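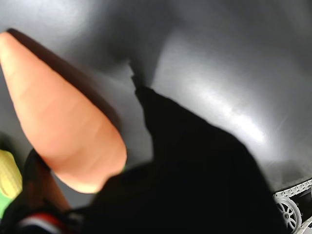

Search this book Go Advanced

Chapter 11
Roots That Store

Pull a carrot out of the ground and you are holding a year of planning. The plant that made it had no interest in your soup. It spent its first summer catching sunlight, turning that light into sugar, and sending a good share of the sugar down below the soil line, where frost and grazing animals would have a harder time getting at it. Left alone, it would have used those savings the next spring to throw up a tall stalk, open hundreds of tiny white flowers, and set seed. We step in halfway through the story and eat the savings account!

In Chapter 10 we looked at roots as plumbing. We followed water from the soil into a root hair, across the cortex, and up into the stem. All of that still holds, and you will need it here. But a root can do a second job at the same time, and some plants do it on a grand scale. Beets, turnips, parsnips, radishes, sweet potatoes and cassava all come from plants that pack food into parts underground. Whole cuisines have grown up around them.

Where the swelling happens

Start with the taproot. When a carrot seed sprouts, the first thing out is a single thin root that heads straight down. For the first few weeks it stays thin. It is getting longer, and in loose soil it can get very deep for such a small plant. Gardeners who thin their rows early are often surprised by the thread that comes up with each seedling – all that length, and hardly any leaf to show for it.

Then the thickening begins. A ring of dividing cells called the vascular cambium makes new tissue on both sides of itself. Toward the inside it makes xylem, and toward the outside it makes phloem. In a tree, most of the new xylem turns hard and becomes wood. In a carrot, both kinds of tissue stay mostly soft, made of thin-walled cells called parenchyma, and those cells fill up with sugars and with the orange pigments we will meet in Section 11.4. Cut one across and you can find the two regions easily. The core is xylem. The wider band around it is mostly phloem, and it usually tastes sweeter. Try it at lunch, nibbling the outside first.

Beets do it differently. They form one cambium outside another, several times over, and that is why a sliced beet shows rings. A sweet potato swells along part of a root that comes off the stem, so one plant can give you a whole cluster. An ordinary potato isn't a root at all (it's a stem, and its eyes are buds), so we save it for Chapter 12. 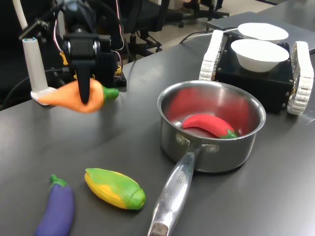 Fig. 11.1 The familiar outline, in toy form: green leafy top, chunky orange body, rounded point.

Reading the outside

The top of a storage root is called the crown. It is a very short stem, squeezed down so tightly that the leaves seem to grow right out of the root. Cut off the top inch of a carrot, set it in a saucer of water, and fresh leaves will come up within days. You will get greens, and maybe some fine roots, but you won't get a new carrot, because the swollen part can't regrow from the crown.

Now run a thumb down the side. The short lines that run crosswise mark places where side roots came out. In life these side roots are as fine as sewing thread, and they do most of the drinking. They break when we pull the plant and get scrubbed away in the sink, so most of us never see them. If you can dig a carrot instead of pulling it, loosen the soil 18 inches down, float the whole clump in a bucket, and enjoy how much root there is. 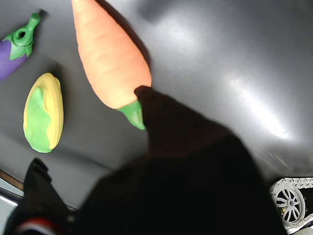 Fig. 11.2 Shallow ridges molded across a toy carrot, with a short green cone at the stem end.

Shape depends partly on the variety and partly on the soil. Stones, hard clay and damage to the growing tip can all make a root fork. Growers in the Prorkness valley, where the ground is heavy, favor a short, stubby type they call Dirna, and sow it on raised ridges. On the sandy flats near Bidley the long types do fine. The Simard plots, which you will come back to in the problem set, gave 1,624 pounds of marketable roots in the season we use for our tables, and the culls were weighed separately.

Before you read on

Get a carrot, a beet and a radish. Slice each one crosswise and draw what you find, life size, before looking at the diagrams in Section 11.2. Then stand a slice of carrot in very salty water for 20 minutes and bend it next to a fresh one. Write down what you feel. You already have the ideas you need from Chapter 10 to explain it, so have a go before the text does it for you.

Key words for this section: taproot, crown, vascular cambium, parenchyma, biennial, lateral root.

Comments (3)

The salt water thing worked great with my ninth graders. Use thick slices though, the thin ones curl up.

Is there an answer key for the Simard table? I keep getting a different total once I take out the culls.

We dug ours with a fork and floated them like you said. Side roots everywhere! My daughter has one pressed in a phone book. Would love a parsnip section too.
Posted 22 Nov 2021

Contact the editors | Copyright and permissions | Back to top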